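Hanging frames on a dark painted wall without filler showing

Posted by Perthorpe, November 2024

I have two frames to hang side by side on dark grey emulsion. The old screw holes have white filler in them. Will one coat over the patches do?
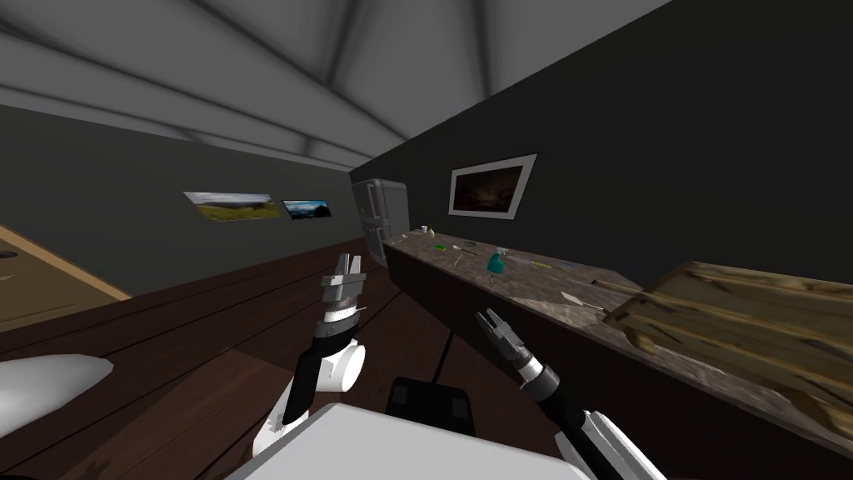 Framed pictures on dark kitchen walls

Fisusus
Sand flush, prime the patch, then two thin coats with a mini roller. A brush leaves a different sheen.

Grikari
Just put the frames over the holes.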